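Robotics Practical, Unit 11: Bin picking with mixed objects

Read these notes before your Thursday session. They replace the sheet from January, which still had the old bin position in it.

What you are doing

Each pair works with the arm and the metal bin on the bench. Your program has to find an object in the bin, choose a grasp, lift the object clear of the walls and put it back down somewhere else on the bin floor. You log every attempt. There is no second bin this term, so the arm picks and places in the same space.

The sheet metal gives the camera trouble. The floor is blotchy and the back wall has stains and scratches on it, and a simple threshold will pick these up as objects. Last term's pairs lost most of an afternoon to this. Start from the background subtraction script in the Niltwood folder and change it as little as you can.
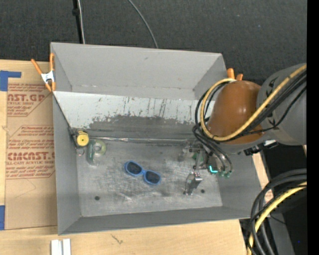
Object choice matters more than people expect. Sunglasses are wide, flat and thin, so the fingers have to come down close to the floor and the grasp point should be the bridge or the side of the frame. Anything see-through is harder for the camera, and a ring can be gripped across the outside or by one side with a finger through the middle. Small things standing against a wall may have no safe approach at all. If so, your program should skip them and log a skip - that counts as a correct decision.

Setting up

Check that the clamps on the bin rim are tight. If the bin moves, stop and recalibrate.
Load the Valtine calibration file and run the four-corner check.
Set arm speed to 10 per cent for the first run.
Keep the cables on the wrist free. Avoid turning the wrist more than you need to, or they will wind up.

Logging

Record 21 attempts per pair, failures included. For each one write down the object, the grasp angle, and one of: lifted, slipped, missed, skipped, stopped by hand. The shared Clurkby set now has more than 2,000 attempts in it, and yours will be added once the log passes the format check.

Before next week

Read the Jurčo handout on grasp scoring, sections 2 and 3 only. Bring your log and one failed attempt you can explain to the group.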